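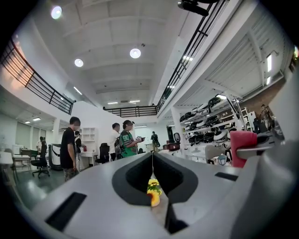 第四章 除湿机的安放与首次使用

本章适用于Seltel落地式除湿机，型号为Prandov。请您在接通电源之前，先把本章完整地阅读一次。中文版修订日期：05/11/2024。如果您的机器是由Verschueren公司的安装人员送到并安放的，您可以从4.3节开始阅读，但是4.1节中的注意事项仍然对您有效。

4.1 安放之前

机器在运输中有可能被倾斜或者被平放。请把机器从纸箱中取出，让它直立在平的地面上，并等待至少四个小时，然后再插上插头。在这段时间里，压缩机中的油会流回到原来的位置。

注意：如果您不知道机器在运输中是否被平放过，请等待一个晚上。

请检查纸箱中有以下的物品：

主机
水箱（已经装在主机里面）
排水软管，长度153厘米
软管接头和卡箍
可清洗的滤网（已经装好）
备用滤网
保修卡

缺少物品的时候，请您联系购买的商店，不要自己用别的零件代替。尤其是软管接头，市场上有的接头外表很相似，螺纹却不一样，装上以后会慢慢地漏水。

纸箱和泡沫请保存到保修期结束。送修时使用原来的包装，对机器的保护最好。如果没有地方保存泡沫，请至少保留底部的托板和两侧的护角。

4.2 选择位置

1. 选择一个地面平而且坚固的位置。在厚的地毯上，轮子会陷下去，水箱的浮子可能不能正确地工作。如果房间里只有地毯，请在机器下面放一块平的硬板，板的四边都要比机器的底座宽一些。

2. 机器的背面与墙壁之间请留出一个手臂的距离。机器的上方不可以有架子，出风口向上吹风，架子下面会积累潮气。

3. 把机器推到离窗户和外门比较远的地方。除湿机工作的时候，窗户和门应该关闭，不然机器是在给外面的空气除湿，水箱永远会很快地满，房间却不会变干。

4. 在上下两层相通的房间里，请把机器放在下面一层。如果楼上的墙角有潮湿的味道，可以在楼上另外放一台小的电风扇，让空气向楼梯的方向流动。

5. 确认电源插座离机器足够近，电线不被拉紧。不要使用延长线。

6. 踩下两个前轮上的刹车片，直到听见“咔”的一声。

注意：窗帘、沙发套和床单不可以碰到进风口。机器工作时会吸住很轻的布料，这时气流减少，机器在几分钟以后会显示故障代码E4。

警告：不要把机器放在浴室或者任何可能溅水的地方。不要把机器放在煤气灶、火炉和电暖气的旁边。

关于房间的大小：房间的门如果是打开的，请把相邻房间的面积也计算在内。很多用户只计算了客厅，没有计算走廊和楼梯间，所以觉得机器的力量不够。房间有很高的天花板时，达到设定湿度的时间会更长，这属于正常的情况。第一次使用时，墙壁、木头家具和书里面也保存着很多水分，机器要把它们一点一点地取出来。请给机器一到两个星期的时间，再判断效果。

4.3 连接排水

机器有两种排水的方法：用水箱，或者用软管连续排水。出厂时设定为水箱。

用水箱：

1. 用双手握住水箱两侧的凹处，平稳地向外拉出。

2. 检查水箱里的白色浮子能不能自由地上下移动。运输用的蓝色胶带要撕掉。

3. 把水箱推回去，直到它的前面与机器的外壳平齐。

4. 水箱满了以后，机器自动停止，面板上的水滴灯变为红色，并且有三声提示音。倒掉水以后请等待片刻，机器会自己重新开始，不需要再按开关键。

用软管：

1. 关闭机器，拔下插头。

2. 机器背面的下部有一个圆形的橡胶塞。用手把它拔出，保存在保修卡的袋子里。如果以后您再改用水箱，必须把塞子塞回去。

3. 把接头旋进排水口。只用手旋紧，不要用钳子。

4. 把软管套到接头上，套到底，然后把卡箍推到接头的位置并压紧。

5. 把软管的另一端放到地漏或者水池中。软管从机器到地漏必须一直向下。软管不可以打折，中间也不可以有任何一段高于排水口。

6. 插上插头，打开机器，在第一个小时以后检查接头下面的地面是不是干的。可以在接头下面放一张报纸，有水的时候很容易看见。

注意：软管的末端不要浸在水里。末端在水里的时候，管中的空气出不去，水会流回到水箱中，机器就会停止。

如果地漏离机器太远，请移动机器，不要接长软管。接长的软管在接口的地方经常积累灰尘，夏天会长出黑色的霉，清洗很不容易。 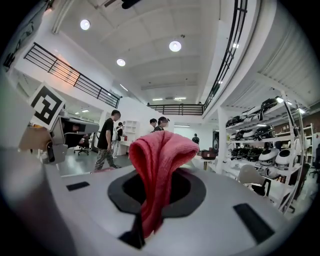

除湿机里收集的水不可以喝，也不可以给动物喝，不可以用来浇准备食用的植物。用它冲厕所或者擦外面的台阶没有问题。有的用户把它用在蒸汽熨斗里，我们不建议这样做，水中会有从空气里来的灰尘和纤维。

4.4 第一次开机

1. 插上插头。面板上所有的灯亮一次，然后只有电源灯保持黄色。

2. 按开关键。电源灯变成绿色，风扇开始转动。压缩机在三分钟以后才启动，您会听见一个比较低的声音，地面可能有很轻的震动。

3. 按“湿度”键，选择您想要的湿度。显示屏上会先显示现在的湿度，再闪动显示设定的湿度。平时居住的房间选择中间的一档。存放书和乐器的房间请不要选择最低的一档，太干的空气会使木头裂开。

4. 按“风速”键选择低、中或者高。第一个星期请使用高速。

5. 需要儿童锁的时候，同时按住“湿度”键和“风速”键，直到锁的图案出现。解除的方法相同。

面板上没有温度的设定。除湿机不是空调，它工作时房间的温度会上升一点。室温高于26度的时候，您可能会感觉到比较热，可以把除湿的时间安排在夜里，或者安排在家里没有人的时候。

注意：关闭机器以后，请等待三分钟再打开。机器里面有保护装置，即使您马上按开关键，压缩机也不会马上启动，但是经常这样做对它的寿命不好。

4.5 用干衣模式晾干衣服

干衣模式适合在下雨的季节使用。在这个模式中，风扇一直是高速，机器不再按照设定的湿度停止。

1. 把晾衣架放在机器的前面，衣服与出风口之间保持一步的距离。

2. 衣服之间留出空隙。厚的毛巾和裤子放在外面，薄的放在中间。

3. 关闭房间的门和窗户。房间越小，衣服干得越快。

4. 按“模式”键，直到衬衫的图案亮起。

5. 过两三个小时，把衣服翻一次面。

毛巾请先抖开，再挂到架子上。拧成一团或者对折了几层的毛巾，外面摸起来已经干了，里面还是湿的，放进柜子以后会有味道。

注意：不要把湿的衣服直接放在机器上。水会从出风口滴到里面的电路，由此产生的损坏不在保修的范围之内。

干衣模式在八个小时以后自动结束。如果衣服还没有干，请再按一次“模式”键。羊毛衫请放平晾干，不要挂起来，重的袖子会使肩膀的部分变形。

4.6 连接Sturura应用程序

应用程序不是必须的，机器没有它也可以完全地使用。您需要一部手机和家里的无线网络。

1. 在手机上安装Sturura，并且注册一个账户。

2. 站在机器的旁边，按住“模式”键五秒钟，直到无线的图案开始闪动。

3. 在应用程序中选择“添加设备”，再选择Prandov。

4. 输入家里无线网络的密码。请注意大写和小写的字母。

5. 图案停止闪动并保持亮着的时候，连接已经完成。

6. 给机器取一个名字，比如“地下室”或者“书房”。如果您有两台机器，请一台一台地连接，第二台在这时不要插电。

连接失败的最常见原因是密码错误，其次是机器离路由器太远。请先把机器推到路由器的附近完成连接，然后再推回原来的位置。如果在原来的位置图案又开始闪动，说明那里的信号太弱，应用程序上的数据会有中断，但是机器本身继续按照面板上的设定工作。

应用程序可以显示湿度的曲线、水箱的状态和滤网的使用时间。湿度曲线保存到月底，从下个月的第一天重新开始。如果您想保留八月的曲线来和别的月份比较，请在八月结束以前用“导出”功能把它发送到您的邮箱。

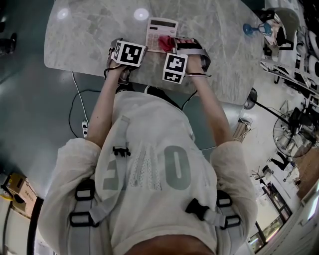

停电以后机器会不会记住原来的设定？

湿度、风速和儿童锁的设定都会被记住，来电以后机器自动继续工作。干衣模式是例外，停电以后机器回到普通的除湿模式，您需要重新选择一次。

4.7 滤网与日常的清洁

滤网在机器的背面，上部有一个小的拉手。一般家庭每两个星期清洗一次，家里有猫和狗的每个星期清洗一次。

1. 关闭机器，拔下插头。

2. 握住拉手，向上并且向外取出滤网。

3. 用吸尘器吸去表面的灰尘。灰尘很多的时候，用温水冲洗，水从没有灰尘的那一面向有灰尘的那一面流。

4. 在阴凉的地方完全晾干。不要用吹风机，不要放在太阳下面，塑料的边框会弯曲。

5. 把滤网从上面插回去，听到“咔”的一声为止。

6. 在面板上按住“风速”键三秒钟，把滤网的计时恢复到零。

滤网的寿命最多2,000小时。使用到1,575小时的时候，面板上的滤网灯开始变成黄色，请在这个时候准备新的滤网。灯变成红色以后，机器仍然可以工作，但是风量会变小，声音会变大。换上新的滤网以后，同样要做上面的第六步，机器自己不能知道滤网已经换过。

水箱每个月用温水和少量的洗碗液清洗。浮子的下面容易有滑的一层，请用软的刷子轻轻地刷。不要把浮子取下来。如果浮子已经掉下来，把它两边的小轴按回到水箱内壁的小孔中，有磁铁的一面朝向机器。

外壳用微湿的软布擦，再用干布擦一次。不要使用酒精、汽油和有颗粒的清洁剂。面板上的手指印用干布就可以擦掉。

警告：任何时候都不要把水直接倒在机器上，也不要把手指或者细的物品伸进出风口。

4.8 长时间不使用时的保存

1. 把机器设为只有风扇的状态，运转半天，让里面变干。

2. 关闭机器，拔下插头，把电线绕在背面的两个挂钩上。

3. 倒空水箱，擦干，再装回去。使用软管的，请取下软管，把里面的水倒干净，挂起来保存。

4. 清洗滤网，晾干以后装回。

5. 用透气的布罩盖住机器。不要用塑料袋。

6. 让机器直立保存在不结冰的房间。

再次使用的时候，请从4.4节的第一步开始。如果保存时机器被移动并且倾斜过，请先按照4.1节的规定等待。故障代码的表在第五章，备用零件可以向Verschueren公司的服务部门订购，订购时请告诉他们机器背面标牌上的序列号。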